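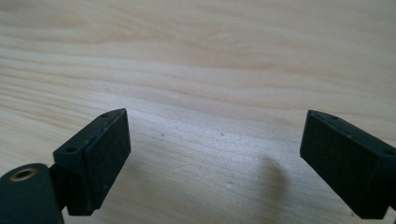
Sulen salt

Sulen salt is a coarse, slightly gray lake salt raked by hand along the southern shore of Lake Yilma, a shallow saline lake below the town of Sulen. It is the best known of the Yilma salts, which also include the finer white salt of Irken on the opposite shore, and it is loved for its crunch, its mild mineral taste and the wonderfully irregular shape of its crystals. Pans have been worked at Sulen without a break for as long as the town has kept records, and the pattern of low clay walls that divides them is one of the great sights of the district, especially from the hill road at sunset.

Contents
Geography
Harvest
Grades
Use in cooking
Storage
Trade and festival
See also

Geography

Lake Yilma has no outlet. Streams bring in dissolved minerals from the hills to the east, and the summer sun takes the water away again, so the lake grows saltier every year until the fall rains freshen it. The bed is a dense blue-gray clay, and this clay makes the whole business possible: it packs down hard, holds water beautifully and gives the salt its color. At Irken the bed is sand over limestone, and the pans there have to be lined with brought-in clay and skimmed much more lightly.

There are 346 pans at Sulen. They are arranged in terraces, with the largest and deepest near the lake and the smallest, called finishing pans, farthest inland. Brine moves from one level to the next through wooden gates and gets stronger at each stop. By the time it reaches the finishing pans it can be a startling pink, thanks to the tiny algae that thrive in very salty water. The same algae feed brine shrimp, and the shrimp bring in wading birds by the thousands!

Harvest

The season opens in June, once the nights are warm enough for the brine to keep evaporating after dark. Each finishing pan is filled to the depth of a hand and left alone until a crust forms. Workers then draw the crystals toward the edge with a long-handled rake whose head has no teeth, only a flat board. The trick is to pull the salt without stirring up the clay, and it takes years to learn. A good raker barely clouds the water.

The wet salt is heaped on the pan walls to drain and then carried to open-sided sheds. It is turned by hand, never oven-dried, and keeps a little of its moisture all its life. That dampness is part of its charm, and it explains why Sulen salt clings so well to bread crust and roasted vegetables. In a dry, windy summer a single finishing pan can be raked 42 times. A wet one may cut the season short before the upper terraces have been used at all.

Grades

Two grades are sold under the Sulen name. The gray grade is raked from the floor of the pan and makes up nearly all of the crop. The top grade, known locally as honduretti, is lifted from the surface on still evenings, when paper-thin flakes gather on the brine like frost on a window. The word is an old name for a skin or film, and older cooks in Sulen use it for the skin on warm milk too. A breath of wind is enough to sink the flakes, so there are summers with hardly any honduretti at all, and summers when the sheds are full of it.

Irken salt is graded separately. It is whiter, drier and finer than either Sulen grade, and most local kitchens keep it for baking and pickling, where an even grain matters.

Use in cooking

The gray grade is the everyday salt of the region. It goes into the water for beans and potatoes, into the crust for whole baked lake fish, and into the brine for the small green plums that are put up at the end of summer. Cooks measure it by the pinch, and newcomers should go easy at first, as the large crystals dissolve slowly and a soup that seems flat may only need another few minutes.

Honduretti is never cooked. It is crumbled over food at the last moment, and its great partner is the tomato, sliced thick and eaten outdoors. It is also delicious on buttered flatbread, soft eggs, melon and dark caramel.
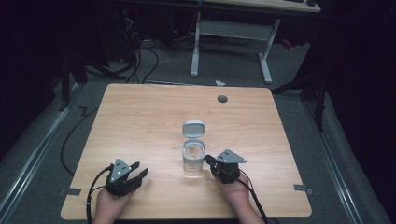 Storage

Sulen salt keeps forever, but it does react to its surroundings. In humid weather the gray grade weeps, and in a heated room it can dry into a single stubborn lump. The traditional answer is a lidded clay crock kept on the floor of the pantry, with a smaller supply near the stove. For the table, a light container that opens easily is handy, such as a small clear one with a white flip-top lid like the one standing open on the wooden table above, though the mouth should be wide enough for fingers. Metal boxes are best avoided, since damp salt will pit them. A lump can be brought back by leaving it overnight under a slightly moist cloth and breaking it up with the handle of a spoon.

Honduretti flakes crush under their own weight and are best kept in a shallow dish, no deeper than 2 inches.

Trade and festival

For most of its history the salt traveled by mule over the hill road to Irken, where it was traded for grain and wool. The Irken salt market still stands, a long arcade with stone bins along one wall, worn smooth at the lip by all that shoveling. Today most of the crop leaves in paper sacks by truck.

The first raking is celebrated with a festival in Sulen, a town of 4,000 people whose streets fill to bursting for it. The first basket is carried uphill from the pans to the square and shared out, a handful to each household, followed by a supper of salt-baked fish at long tables. The raking contest on the second morning is the high point for many visitors. It is judged on the clearness of the water left behind, and speed counts for nothing.

See also

Irken salt market
Lake Yilma
Salt-baked fish
Solar evaporation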